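Ciditcombe Cups and Racks: read me first

Hi, I'm Jaxon Ross and I look after this one.

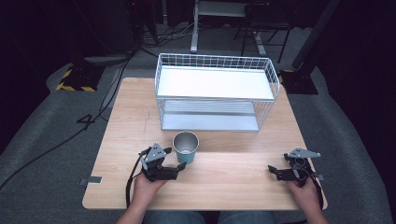
Ciditcombe is a collection of short tabletop tidying clips, all of them about cups, mugs and the little racks people stand them on. I started it because I'm the sort of person who rearranges a friend's kitchen shelf while the kettle boils, and I wanted somewhere to put that energy!

What's in it

There are 1,594 clips in this release, and 14 different cups and mugs turn up across them. My favorite is the metal one with the brushed steel top and the teal-blue band at the bottom, partly for the color and partly because it's easy to spot against pale wood. The racks vary too. The white wire one with two tiers gets used a lot, and I'd happily have it in my own kitchen (the raised rim around the top is great for anything that likes to roll).

Folders

clips: the clips, one per file
notes: a line or two of plain text for each clip, typed by me, typos included
lists: which cup and which rack go with which clip
oddities: 179 clips I couldn't decide what to do with, kept separate from the main count

How I name things

A "rack" is anything with tiers. A "shelf" is one level of a rack, so a two-tier rack has a top shelf and a bottom shelf. A "cup" is any drinking thing without a handle, and if it has a handle it's a "mug". I know plenty of people don't talk that way at home, but I had to pick something and stick to it. In the older notes you'll still find "tumbler" here and there, which means cup.

Left and right are always from the side of whoever is sitting at the table. I got this backwards in the first Tistau batch and fixed it in October, so if you have an old copy of the lists, please throw it out and grab the new one.

Known problems

White racks in front of pale backgrounds can be hard to make out, especially the thin wires. Shiny cups pick up reflections and look like a different color from one clip to the next, so trust the list over your eyes. The Gauthier batch has no notes for its mugs yet. I'm working through them in the evenings with a mug of my own next to me.

Coming up

The next batch is called Arnitz and it's going to have bowls (finally!) plus some deeper baskets. I'm hoping to get the whole collection to 3,000 clips, but the notes take me longer than anything else, so please be patient.

If you find a mug listed as a cup, send me the file name and I'll fix it.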